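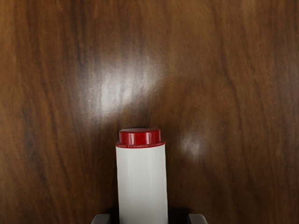
sandblock_jay: Find out what the finish is before you put anything on it. Every answer below depends on that, and you can settle it with cotton swabs in less time than it took to type the post.

Recoating a dark glossy tabletop, finish unknown

Posted by tallowfield in Furniture and Finishing
Viewed 3,268 times

I have a dark brown dining table with a high gloss finish. It came with the house. There is a paper label under the apron that says Stullard and a stock number, no date. I can't find anything useful about the maker.

The gloss is intact over most of the top. At one end there is an area with fine scratches and a slight dullness, and a white ring where a hot dish was set down. I would like to recoat the entire top so the sheen matches from end to end. I do not want to strip it. I like the color and I have no confidence that I could get it back with stain.

What I have on hand:
Most of a quart of Dredota oil-based polyurethane, gloss
Mineral spirits
Denatured alcohol
320 and 400 grit paper
A gray abrasive pad

I have read that polyurethane will go over anything if you scuff it first. I have also read that it will peel off in sheets if there is wax or silicone underneath. The table has been polished with spray polish for years, so I assume there is something on it. Is there a way to tell what the existing finish is, and can I use the polyurethane I already own?

The room is heated and stays fairly dry. I can leave the table alone for as long as it needs.

Comments

sandblock_jay: Does the underside have any finish on it?
tallowfield: There is a thin coat on the underside of the leaf. It looks like the same material but not rubbed out.
sandblock_jay: Good. Test there first, then confirm on the top near an edge. Makers sometimes used something cheaper on the underside.

pine_and_brass
Marked as accepted

Work from the mildest solvent to the strongest, and clean the spot first. Wax will hold a drop of solvent off the finish and give you a false reading.

Cleaning. Wipe the test spot with mineral spirits on a white rag, turn the rag, and repeat until it comes up clean. Then wash with a few drops of dish soap in warm water, wipe with plain water, and dry it. Mineral spirits takes care of wax and oily residue. It will not reliably remove silicone, and most of the time it moves silicone around.

Test one, alcohol. Put a drop of denatured alcohol on the finish and leave it for a minute. Touch it with a swab. If the finish is soft or sticky and brown or amber material comes off on the cotton, it is shellac. If nothing happens, go on.

Test two, lacquer thinner. You will need to buy or borrow some. Place one drop, wait, and touch it. If it goes soft and tacky and then hardens up again as the thinner leaves, it is lacquer. If it wrinkles or swells but does not dissolve, it is probably an oil varnish or polyurethane. If it does nothing at all, you are likely looking at a catalyzed or polyester finish from a factory line.

On a commercially made table with a high gloss, my guess is lacquer. It is a guess. Run the tests.

What to do with each result:

Shellac. Do not put polyurethane directly on it unless you know it is dewaxed. Most older shellac is not. A coat of dewaxed shellac over the top gives you a surface that polyurethane will hold to.

Lacquer. You can spray new lacquer over it and the new coat will bite into the old one. If you do not spray, the barrier coat of dewaxed shellac followed by your polyurethane is workable. Keep the coats thin.

Varnish or polyurethane. Scuff with 320 and recoat.

Catalyzed or polyester. Adhesion is mechanical only. Scuff evenly, test a small patch, wait a week, and try to lift it with tape before you commit to the top.

Deal with the ring first. A white ring in lacquer or shellac is usually moisture held in the film, and it is easier to treat before you cover it. Dampen a rag with alcohol, let it get nearly dry, and pass it across the ring quickly without stopping. If the alcohol test showed shellac, use a very light hand or you will drag the finish.

On silicone: brush a little finish on the cleaned test area. If it pulls back into small craters, you have contamination. Sand off what you brushed on, clean again, and seal with dewaxed shellac.

Comments

tallowfield: Alcohol did nothing after a minute. Lacquer thinner softened it at once, top and underside both. So, lacquer.
pine_and_brass: Yes. Barrier coat, scuff lightly with 400, then two thin coats of the polyurethane. Follow the can for time between coats.
tallowfield: Is the 320 too coarse for scuffing the old lacquer?
pine_and_brass: It will cut more than you want near the edges. Use the 400 there, by hand, and stop as soon as the shine is gone. If there is stain or toner in the lacquer, sanding through it leaves a light spot that is a nuisance to repair.

gluepot_north

Have you considered leaving it alone? You describe one worn end on a top that is otherwise fine. Lacquer can be rubbed out. I did one with Gandetti paste compound, the 2 grade, and a felt block, and it took up to 90 minutes including cleanup. That was a 26 inch side table, so expect longer. Treat the ring first, level the scratches with 1500 wet, then compound, then a finer polish. You lose a little thickness but you don't add a layer that the next owner has to identify.

If the scratches catch a fingernail this will not get them out.

Comments

tallowfield: They don't catch. I may try this on the bad end before opening the can.
pine_and_brass: Reasonable order to do it in. Get all the compound off with mineral spirits afterward if you end up recoating.

quarter_turn

poly sticks to anything, just sand it. did my whole kitchen in Quintana that way

Comments

sandblock_jay: Over what finish?
quarter_turn: whatever was on there
sandblock_jay: Then it doesn't tell us much about lacquer under years of spray polish.

tallowfield

Update for anyone searching. The alcohol wipe took out most of the ring in three passes. A faint outline remains when the light is low. I rubbed out the worn end on Thursday with 1500 and compound. The gloss there is now slightly higher than on the rest of the top, so I will be doing the rest to match. The polyurethane is back on the shelf.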